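Guest Forum > Hotel Sisness > Rooms and Services

Towel and linen policy for longer stays

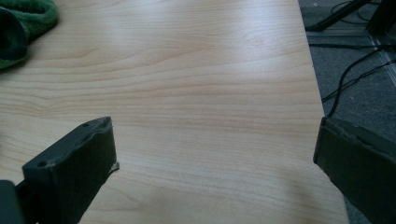
Despina Stoica, Guest Relations
Beginning Saturday, rooms at Hotel Sisness will be serviced every second day for stays of more than 2 nights. Fresh linen remains available at no charge through the front desk, extension 144, until 11 p.m. Guests who would like towels replaced should leave them out on the table, like the green one in the photo, and hang up any they wish to keep using.

kemico_travel
Our company books regularly at the Sisness. We request that daily service continue for corporate guests, whose rate was agreed on that basis.

Piris102
I must respectfully disagree with the previous poster. Daily service interrupts those of us who work in our rooms, and the new schedule is preferable.

Lema_R
May a guest in room 102 request daily service individually?

Despina Stoica, Guest Relations
Yes. Please inform the front desk at check-in. Existing corporate agreements will be honored until they expire.

kemico_travel
Thank you. We would still prefer written confirmation.

Contact Guest Relations | Back to top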